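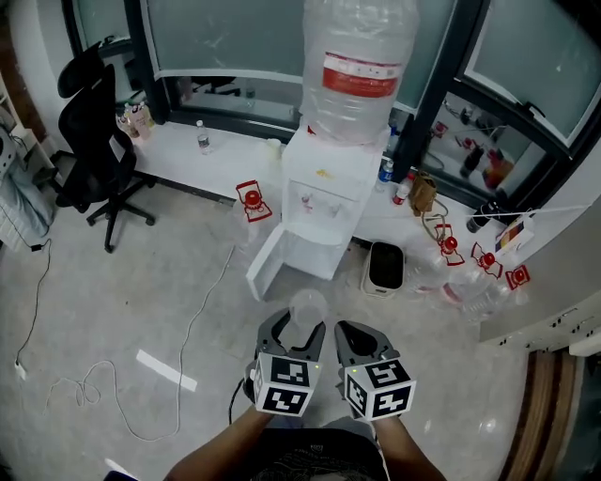

Kodlow stacking cups, pack of 60

We got through a lot of glasses at the Illetden office last year, mostly dropped between the kitchen and the meeting room, so in March I ordered a pack of Kodlow reusable plastic cups to see if they would do instead. They have been in daily use for 8 weeks.

Size and feel

They hold enough for a decent drink of water, with a bit of room at the top. The sides have some give but don't buckle when you pick one up full. The rim is smooth all the way round. My only complaint is the base, which has a ridge underneath that holds water after washing - you have to tip each one and shake it.

Washing

The box says top rack only. I put two on the bottom by mistake and one came out slightly oval. The rest have been fine, though they have gone duller than they were. Squash washes out. Coffee leaves a faint ring if it sits overnight, and a soak with bicarbonate of soda shifted most of it.

Stacking

Good when dry. Stack them damp and they stick, and Kaede Tsuchiya split one trying to twist a pair apart on a busy Tuesday. That is the only breakage so far.

Compared with the Ebihara cups

We had a few of these left over from a summer do. They are thicker and sit more steadily on a table, but they take up nearly twice the cupboard space and cost a good deal more.

Would I buy them again? Yes, for water and cold drinks. For tea, stick to mugs. The pack of 100 works out cheaper per cup if you have the room for it.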